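The Quiet Life of White Plastic

By Kheri Bakilana

There is a shelf in my sister-in-law's garage that I have been thinking about for most of the past year. On it live the insides of things: the molded tray from a box of chocolates, the insert that once held a drill and its bits, and a stack of shallow white shells that nobody in the family can match to a product anymore. She keeps them because they have compartments, and a thing with compartments, she says, will be wanted sooner or later.

I used to tease her about this. Then I spent a morning in Irkthorpe with Teresa Figueiredo, who has been shaping plastic for 30 years and who talks about a good tray the way other people talk about a good loaf of bread, and I haven't teased anyone since.

Teresa runs Ondieki, a workshop at the end of a lane with a bakery on one side and a very loud dog on the other. She made me tea before she would let me ask a single question, and then she handed me a piece of white plastic and told me to close my eyes and run my thumb along it. "You feel the ridge first," she said. "Everybody does. But the ridge is only there to give you a pocket on either side, and it stops the whole piece from flopping about like a wet envelope."

She was right, of course. A flat sheet bends if you so much as look at it. Put a few folds and slopes into that same sheet and it starts to hold itself up - you can feel it push back against your hand. I must have stood there pressing on it for a good five minutes while my tea went cold.

Her colleague Kibet Mosoti came in around then with a sandwich and a strong opinion about corners. A sharp inside corner is where the dust goes, he told me, and also where the sheet gets stretched thin, so he likes his corners soft and his walls leaning a little outward. He has thrown away 127 test pieces over one stubborn corner (he kept a tally in pencil on the wall) and he would happily do it again.

White, I learned, is an unforgiving color for this kind of work. Every slope shows up as a slightly different gray, and a wall that leans the wrong way gives itself away as soon as the light comes in from the side. Kibet likes it for exactly that. Teresa likes it too, although she admits she would love to make something in a really good green one day.

I came home with a new habit of looking into things. Packaging, mostly, but also lids, caddies, the underside of the dish rack. Get your face down close to a piece of molded plastic and it becomes a little landscape, all slopes and terraces!
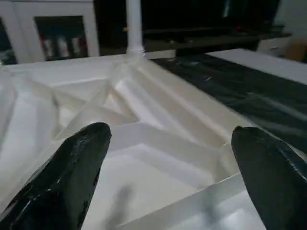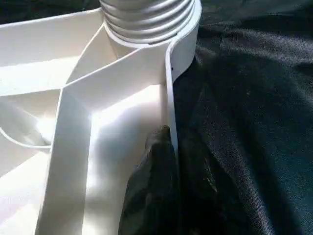 White walls and compartments, seen up close.

Giving a Tray a Second Life

If you have a shelf like my sister-in-law's, start with a wash in warm soapy water and a soft brush for the corners. Let the pieces drain upside down on a towel overnight. Shallow pockets are lovely for buttons, seeds and picture hooks, and the deeper ones will take batteries or a ball of string. Teresa keeps her earrings in one, on the windowsill next to the kettle, and has done so since November.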